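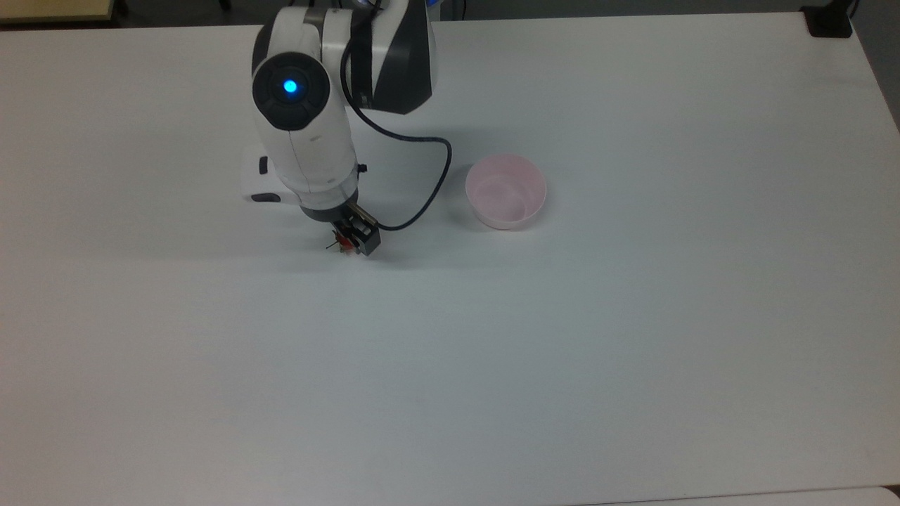
第五章 千岛之国：印度尼西亚

本章要回答的问题
岛屿和海洋怎样塑造了印度尼西亚人的生活？
香料为什么能把半个地球的船只引到几座小岛上？
说着几百种语言的人，怎样选出一种共同的语言？
外来的宗教与艺术进入群岛之后，发生了哪些变化？

关键词
群岛 季风 三佛齐 满者伯夷 香料贸易 东印度公司 种植制度 《青年誓言》 异中求同 蜡染 皮影 甘美兰

建议课时：5课时。地图请对照《Utia世界图集》第77页。文中出现的印尼语词汇，可在配套的Nandateck听读资料中听到发音，强烈建议大声跟读，印尼语的拼写和读音对应得相当整齐，读上几遍就会有感觉！

开篇：从一张餐桌说起

假如你十二月到爪哇岛上的一户人家做客，午后多半会碰上一场大雨。雨点砸在瓦顶上，说话都得提高嗓门。主人端上米饭，旁边是炸豆腐、炒面、花生酱拌蔬菜，还有一小碟红得发亮的辣椒酱。先别急着动筷子（很可能桌上也没有筷子，只有勺子和叉子，或者干脆用右手），我们来听听这些东西叫什么。

豆腐叫 tahu，面条叫 mie，豆芽叫 tauge。会说闽南话的同学大概已经笑出来了，这几个词和你家里的叫法实在太像。再看看餐桌，桌子叫 meja，来自葡萄牙语；椅子叫 kursi，来自阿拉伯语；孩子手边的课本叫 buku，来自荷兰语；而“语言”这个词本身，bahasa，源头在古印度的梵语。辣椒呢？它原产美洲，大航海时代以后才漂洋过海到了东南亚，如今已经很难想象哪顿印尼饭里没有它。

一顿午饭，一张桌子，几把椅子，居然牵出了中国、印度、阿拉伯世界、葡萄牙、荷兰和美洲。编写这一章的时候，我们一次又一次地碰到类似的情形：随手拿起一件平常东西，往回追一追，就追到了海上。所以请大家在读这一章时始终记着那片海。

第一节 海把岛连在一起

打开图集，找到赤道，沿着它从苏门答腊岛往东看。印度尼西亚的领土像一串散开的珠子，横在亚洲大陆和澳大利亚之间，一头是印度洋，一头是太平洋。它有一万七千多座岛屿，东西两端的距离超过五千公里，跨了三个时区。岛屿大小悬殊：加里曼丹岛和新几内亚岛都属于世界上最大的岛屿之列（这两座岛都由印度尼西亚与邻国共有），而另外许多岛小到地图上只有一个点，甚至连点都没有。

初学者容易有一种印象，觉得这么多岛，一定彼此隔绝。在古代，情况常常反过来。岛屿内陆往往是密林和火山，翻一座山可能要走好些天，坐船去对岸倒快得多。住在海峡两边的人，也许比住在同一座岛南北两头的人来往更密切。印尼语里表示“祖国”的词是 tanah air，拆开来看，tanah 是土地，air 是水。土地和水合在一起，才是家园。多美的一个词！

帮助船只往来的还有季风。每年大致有一半时间，风从亚洲大陆一侧吹来，带来雨水；另一半时间，风从澳大利亚方向吹来，天气比较干燥。水手们早就摸透了这个规律，乘一个方向的风来，等上几个月，再乘另一个方向的风回去。“等上几个月”这件事特别值得注意。船员和商人要找地方住，要吃饭，要修船，要祷告，有的人就此成了家。港口城市里那些混杂的街区、混杂的口味和混杂的词汇，很大一部分就是在等风的日子里慢慢长出来的。

火山与稻田

印度尼西亚位于几大板块的交界地带，火山多，地震也多。1815年坦博拉火山的喷发是有文字记载以来最猛烈的喷发之一，喷出的物质进入高空，影响了远方的气候，第二年欧洲和北美的一些地方几乎没有像样的夏天。1883年喀拉喀托火山的喷发同样震动世界，随之而来的海啸夺去了数万人的生命。

既然如此危险，为什么人们还要住在火山脚下？看看爪哇岛就明白了。火山喷发物风化以后，可以形成非常肥沃的土壤，再加上充沛的雨水和世代积累的水稻种植技术，爪哇成了世界上人口最稠密的大岛之一。它的面积在全国所占比例很小，却住着全国一半以上的人口。国内其他地方的景象就大不一样了，加里曼丹内陆和巴布亚的山地，往往走很远才能遇到一个村庄。

巴厘岛的水稻梯田尤其让人着迷。那里的农民用一种叫苏巴克（subak）的组织来分配灌溉用水。水从高处的湖泊和泉源流下来，经过水渠、隧道和分水口，一级一级送进各家的田里。什么时候放水，什么时候休耕，由同一片水系上的农民共同商量，水神庙的祭祀日程也与此配合。工程、宗教、邻里关系全都编在一起，很难说清哪一部分先出现。2012年，体现这一制度的巴厘文化景观被列入世界遗产名录。

试一试
在图集上用手指沿着马六甲海峡走一遍，从西北端走到东南端，然后想一想：假如你是古代的一位统治者，手里只有一座港口，没有多少耕地，你可以靠什么富强起来？把想法写在笔记本上，读完第二节再回来看。

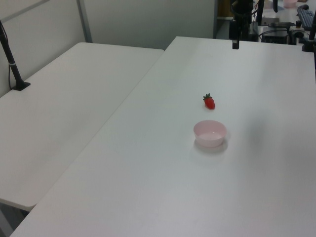 第二节 王国、港口与香料

群岛上有人类活动的历史极其久远。爪哇岛出土过著名的直立人化石，苏拉威西岛的岩洞里保存着数万年前的壁画，画中有手印，也有野猪，属于目前已知世界上最古老的图像艺术之列。今天多数印度尼西亚人的语言属于南岛语系，这个语系的分布范围大得惊人，西到马达加斯加，东到复活节岛，北边包括台湾岛上的原住民语言。能把语言带到这么远的地方，靠的当然还是船。

三佛齐：靠海峡富强的国家

公元七世纪前后，苏门答腊岛东南部的巨港一带兴起了一个强盛的海上政权，梵语名称叫室利佛逝，中国史书后来多称它为三佛齐。它控制着马六甲海峡附近的航道，过往船只要在它的港口停靠、交税、补给。回头看看你刚才写下的答案，是不是有相近之处？

三佛齐也是佛教学术的中心。唐代有一位僧人乘船前往印度求法，途中在这里停下来学习梵文文法，后来他劝告国内的同道，想去印度的，不妨先在此地住上一两年打好底子。大家可以想象一下，一座热带港口城市，码头上堆着樟脑和香木，寺院里则有来自各地的僧人在诵读和抄写经卷。

学者们争论过很久：三佛齐究竟是一个集中统一的帝国，还是许多港口结成的松散网络？现存的碑铭不多，用古马来语刻成，内容里有对背叛者的严厉诅咒。既然要反复诅咒背叛，说明忠诚恐怕并不那么牢靠。读史料读到这种地方，真是叫人兴奋，几行石刻就能让我们窥见当时统治者的心事。

爪哇：石头上的故事

与三佛齐大致同时，爪哇中部的农业王国留下了两组了不起的建筑。婆罗浮屠建于八至九世纪，是世界上规模最大的佛教建筑之一，整座建筑像一座阶梯状的山。朝圣者沿着回廊绕行，逐层向上，墙上的浮雕依次讲述因果故事、佛陀生平和求道者的旅程。到了顶部，浮雕消失了，视野豁然打开，只剩下一圈圈镂空的佛塔和远处的火山。

普兰巴南离婆罗浮屠不远，是一组印度教神庙，高耸的塔身和婆罗浮屠宽阔的体量形成鲜明对照，墙上刻着《罗摩衍那》的故事。两种宗教的巨构在相近的年代、相近的地方先后建成，给后人留下许多可以追问的题目。它们的赞助者之间是竞争，是联姻，还是两者都有？目前的研究倾向于认为关系相当复杂，一张简单的“佛教王朝对印度教王朝”的图表恐怕装不下。

满者伯夷

1293年，满者伯夷王国在爪哇东部建立，起因与元朝军队远征爪哇的那场变故有关。到十四世纪，它的影响力达到顶峰，宫廷诗人写下长诗，列举了承认它地位的众多地方，从苏门答腊一直数到东部各岛。诗里列出的地名是否都真正受它统治，历史学家们看法不一，有些地方可能只是偶尔派人送来礼物。

不过这份名单后来有了另一种意义。到了二十世纪，主张独立的人们从满者伯夷身上看到了群岛统一的先例，今天印度尼西亚的国家格言 Bhinneka Tunggal Ika，就出自那个时代的一部古爪哇语诗作，中文常译为“异中求同”或“殊途同归”。原诗谈的是佛教与印度教教义的相通，到现代则被用来形容整个国家。一句诗隔了几个世纪换了一种用法，仍然响亮。

伊斯兰教的传入

穆斯林商人很早就来到群岛。从十三世纪末起，苏门答腊北部的一些港口统治者开始信奉伊斯兰教，此后几百年间，新的信仰沿着商路逐步扩展到爪哇北岸、苏拉威西和马鲁古群岛。传播的途径多种多样，有贸易、通婚、学者讲学，也有王国之间的战争。

爪哇有许多关于“九圣”的传说，讲述早期传教者怎样借助当地人喜爱的音乐和皮影戏来讲道。传说的细节未必都能当作史实，但有些痕迹确实摸得着。请找一找古都斯（Kudus）清真寺的照片，那座红砖塔楼的造型与爪哇更早的印度教建筑十分相像。今天，印度尼西亚是世界上穆斯林人口最多的国家之一，同时宪法体制下还承认天主教、基督教新教、印度教、佛教和孔教，各地也保留着许多本土信仰。

几座小岛，半个世界

现在把目光移到群岛东部的马鲁古。丁香原产于马鲁古北部的几座火山岛，肉豆蔻则来自更南面的班达群岛。在很长的时间里，世界上别处几乎不产这两样东西。一粒肉豆蔻从班达出发，经过爪哇或马六甲，到印度，再到波斯湾或红海，最后摆上地中海沿岸的货架，中间不知换过多少次手，每换一次，价格就往上跳一截。

欧洲人渴望绕过中间商，直接找到产地。葡萄牙人在1511年攻占马六甲，随后驶向马鲁古。荷兰人紧跟其后，1602年成立了联合东印度公司。公司获得的权力远远超出一般的商号，可以缔结条约、修筑堡垒、招募军队。为了垄断肉豆蔻，公司军队在1621年征服班达群岛，当地居民大多遭到杀害、被掳走或被迫逃亡，种植园改由奴隶劳动维持。读到香料贸易的繁华时，请同学们务必把这一页也一起读进去。

还有一件事常让学生睁大眼睛。班达群岛中有一座小岛叫伦岛，曾由英国人占据。1667年英荷两国签订条约，荷兰保有伦岛，英国则保有它在北美夺得的一块地方，也就是今天的曼哈顿所在地。在当时的许多人看来，荷兰人可没有吃亏！

阅读史料的方法
关于同一次航行，公司账簿、船员日记和岛民口述往往讲得很不一样。账簿写得清货物的重量和价格，却很少提到搬运的人；日记里有风浪和疾病，也有作者的偏见；口述传统保留了地名和家族的记忆，年代却可能移动。课后请阅读附录中的练习材料“Clelow号船货清单”，它是为教学编写的，先列出清单能告诉你的事，再列出它没有告诉你的事。

第三节 从殖民地到共和国

东印度公司在十八世纪末因负债和腐败而解散，荷兰政府接管了它的领地。此后一百多年里，殖民统治从若干港口和爪哇岛逐步扩张，到二十世纪初才大体覆盖今天印度尼西亚的范围。每一步扩张几乎都遇到抵抗，1825年至1830年的爪哇战争和苏门答腊北端持续数十年的亚齐战争，是其中规模最大的两次。

1830年起，殖民政府在爪哇推行强迫种植制度，要求农民拿出一部分土地和劳力，种植咖啡、甘蔗、靛蓝等供出口的作物。大笔收入流向荷兰国库，用来还债和修建铁路，而爪哇一些地区出现了饥荒。到十九世纪中叶，荷兰国内也有人撰文写书，激烈抨击这一制度，舆论渐渐转变。

进入二十世纪，殖民政府开办了更多学校，本意是培养下级官员和技术人员。可是学校做成了一件设计者没有料到的事，来自爪哇、苏门答腊、苏拉威西和安汶的青年坐进了同一间教室，发现彼此的处境如此相似。他们办报纸，组社团，讨论一个新的名字：印度尼西亚。

1928年的青年大会上，代表们宣读了后来被称为《青年誓言》的决议：承认一个祖国，承认一个民族，尊崇统一的语言，即印度尼西亚语。请注意最后一项的巧妙之处。当时使用人数最多的是爪哇语，许多代表自己就是爪哇人，可他们选择了以马来语为基础的语言。马来语几百年来一直是各港口之间通用的交际语，不专属于某个大族群，学起来门槛也比较低。爪哇语则有一套细致的敬语层级，对长辈、对平辈、对晚辈，用词常常完全不同。要让陌生人平等地坐下来商量国家大事，马来语显然方便得多。

1942年日本军队占领群岛，殖民统治中断，居民又承受了强制劳动和粮食匮乏之苦。1945年日本投降后，独立宣言在雅加达宣读。荷兰试图恢复统治，经过数年的战斗和谈判，才在1949年底移交主权。1955年，亚非会议在万隆召开，许多刚刚摆脱殖民统治的国家派出代表，一座山城一时成了世界的焦点。

第四节 活着的传统

终于讲到编者最喜欢的部分了！

蜡染（batik）在世界不少地方都有，爪哇人把它推到了极精细的程度。工匠用一种带小铜嘴的工具蘸取热蜡，在布上一点一线地描画，有蜡的地方不着色，染完一遍去蜡，再描，再染。一匹复杂的手绘蜡染要花上几个月。内陆宫廷城市的传统纹样偏爱棕、靛蓝和白色，有几种图案从前只许王族穿用；北部沿海的蜡染则色彩明丽，常见凤凰、花卉和云纹，显出中国和欧洲的影响。2009年，印度尼西亚蜡染被联合国教科文组织列入非物质文化遗产名录。

皮影戏叫哇扬（wayang kulit），用水牛皮镂刻成人物，由一位操偶师傅坐在幕后独自操纵。师傅要给所有角色配音，唱诵，说笑话，还要用脚敲击金属片来指挥乐队，而一场传统演出可以从晚上一直延续到天亮。故事多取自《摩诃婆罗多》和《罗摩衍那》，但爪哇人给它添上了几位丑角仆人，样子滑稽，说话直率，时常拿当下的物价和官员开玩笑，观众最盼着他们出场。

伴奏的甘美兰乐队以铜锣、铜片琴和鼓为主。第一次听的人往往找不到旋律在哪里，不妨先听那面最大的锣，它隔很久才响一次，标记着一个大循环的结束。抓住它以后，再听中间的骨干音，最后听高音乐器那些密集的花样。每套甘美兰都是单独调音的，两套乐器之间通常不能随意混用。

除了爪哇，各地的传统同样值得花时间。苏门答腊西部的米南加保人信奉伊斯兰教，同时保持母系继承，祖屋和田地由母亲传给女儿，男子则有外出谋生闯荡的习俗，他们开的巴东饭馆如今遍布全国。苏拉威西的托拉查人建造屋顶两端高高翘起的房屋，为逝者举行隆重的葬礼，家族有时要筹备数年。被称为巴瑶人的海上居民，过去有不少人家常年生活在船上，对潮汐和鱼群的了解令研究者赞叹不已。

本章学习活动

一、词语寻源。从下列印尼语词中任选几个，猜测它们可能来自哪种语言，再查词典核对：gereja（教堂）、sekolah（学校）、kelas（班级）、surga（天堂）、kabar（消息）、teh（茶）。

二、听辨练习。听一段甘美兰录音，每当大锣响起就在纸上画一个圈，然后比较相邻两个圈之间的长短是否一致。

三、小组讨论。Jardine中学的两个学习小组在课堂上辩论过一个题目：《青年誓言》的起草者如果选择了爪哇语，后来的历史可能有什么不同？请各组先写出支持自己观点的史实，再设想对方会怎样反驳。

四、短文写作。选一件厨房里的调味料，查出它的原产地和传播路线，写成一篇短文，至少提到一座港口。

预备知识检查
进入第一节正文的详细学习之前，请确认自己能在空白地图上标出下列位置：赤道、马六甲海峡、苏门答腊岛、爪哇岛、加里曼丹岛、苏拉威西岛、巴厘岛、马鲁古群岛、班达群岛。标不全也没关系，先标上认得的，其余的边读边补。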